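From: nadar-translation list member
To: freelance-translators list
Subject: Re: [freelance-tr] Minimum fee for small jobs, and how to say it to old clients

Dear all,

I have read this thread for several evenings and I would like to add my experience, mostly as an answer to the message below.

> I have now three clients who send me only small texts. One sends a
> product label, one sends a few lines for a website, one sends "just
> two sentences, can you look quickly". Each time I open the mail, I
> read the text, I ask a question about it, I translate, I check, I
> send, I make the invoice. At my word rate this is sometimes less than
> the price of a coffee. I know many of you have a minimum fee. But
> these are old clients and I never had one with them. How do you
> introduce it without losing them? And how high should it be? I am
> afraid that they will go to an agency, or that they will use a machine
> and never write to me again.
>
> Also, do you count each text as one job, or do you collect them?

I was in the same situation until last September. My largest small client, if I may say it so, is Jollberg, who make preserves, honey and mustard and sell them in four countries. In a usual month they sent me ten or more very short texts. A label has perhaps thirty words, but it has rules. The list of ingredients must be in a certain order, the allergens must stand out, the name of the food must be the legal name and not the nice name the marketing person likes. For one honey label I once read the regulation for an hour. I was paid for 28 words.

I tried first the way that I thought was polite. I wrote to them that my costs had increased and that I would like to "discuss a possible minimum". This was a mistake of language, I think. When you write "possible" and "discuss", the other person understands that nothing is decided, and they answer you when they have time. They did not answer. The next label came two days later with the usual greeting, and I did it at the usual price.

The second time I wrote in a different manner. I give you the text here, because some of you asked in private for examples. I have only taken out the amounts:

"From the first of next month, I charge a minimum fee of [amount] for each order. An order can contain several texts, if they arrive together and have the same deadline. For texts longer than 700 words nothing changes. Work you have already sent me will be charged at the old price."

There is no apology in it and also no explanation. My first version had a long paragraph about insurance, software and the price of dictionaries. A colleague told me to delete it and she was right. The client does not need my bookkeeping to decide.

The sentence about several texts in one order was the one that made the difference. They did not like the fee, but they understood that they could do something about it. Now I receive one message every two weeks, with six or eight labels in one file, and a real deadline. For me this is also better work. When I see the labels side by side, I notice that the same fruit is called two different things, or that one label says "store in a cool place" and the other says "keep cool".

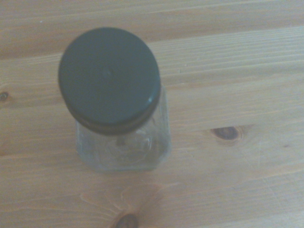
I also keep a small glossary for them, which I update after each order and send back with the invoice. It has grown to a good size and I do not charge for it separately. Some of you will say that I should. I have thought about this, but the glossary saves me more time than it costs, and it is the reason that they do not go easily to another person. If they ask one day for a complete terminology project, then I will make an offer for that.

About the amount. I cannot tell you a number, because our countries are too different, but I can tell you how I found mine. For one month I wrote down the time for every small job, from the moment I opened the first mail until the invoice was sent. I did not include the time when I was thinking about it in the shower, although I was tempted. I took the middle value and multiplied it by what I want to earn in an hour. The result was higher than I expected. I used it without making it smaller, and I recommend that you do the same. If you make it smaller before the client has said anything, you are negotiating with yourself.

You are afraid that they will leave. One of mine left. It was Balturis, a travel company for whom I translated short hotel descriptions, usually one at a time and usually late in the afternoon for the next morning. They wrote back a friendly message and I did not hear from them for some months. Then they came back with a catalog of 2,000 words and asked for my price by word, and I gave it. I do not know who did the hotel descriptions in between, and I did not ask. So I lost the small work and I have a bit of the larger work. I cannot promise that this will happen to you. In the months between, I missed the money a little, but I did not miss the mails at half past five.

With agencies it is another matter. I work for Gallirer, and they have their own minimum, which is written in the framework contract and which is lower than mine. I accept it, because they send complete instructions and I never write an invoice by hand. If your small clients are all agencies, please read first the contract you signed. It is possible that you already have a minimum fee and forgot to charge it. This happened to me with another agency, and they paid the difference for the current quarter without any discussion, but not for the time before.

To the last question, if each text is one job or if you should collect them. I would let the client choose, but the choice must have a price. If they want one sentence today, it is one order and it costs the minimum. If they can wait, they put it together with other texts. I do not collect the texts for them. I did it in the beginning, with a folder for each client, and then I forgot one small text in the folder. It was only a line for a gift box, but the printer was waiting for it. I was very ashamed. Since then, an order starts when it arrives and it is closed when I deliver.

One more detail. Somebody wrote earlier in this thread that corrections should be free under the minimum fee. I agree if it is my error. If the client changes the source text after delivery, it is a new order, also when it is one word. I say this in my order confirmation, in one line, and I have had to point to this line only twice.

I would be interested to hear how those of you who translate for printers and packaging companies handle the final proof. I include one check of the PDF in the fee. The second and the third check I do not know how to charge, and sometimes there is a fourth. Do you bill by the hour, or do you put it in the price of the label from the beginning?

Excuse the long message, and greetings to all.

--
freelance-tr mailing list
To change your settings or unsubscribe, use the link on the list page.
Please quote only the part of the message you are answering.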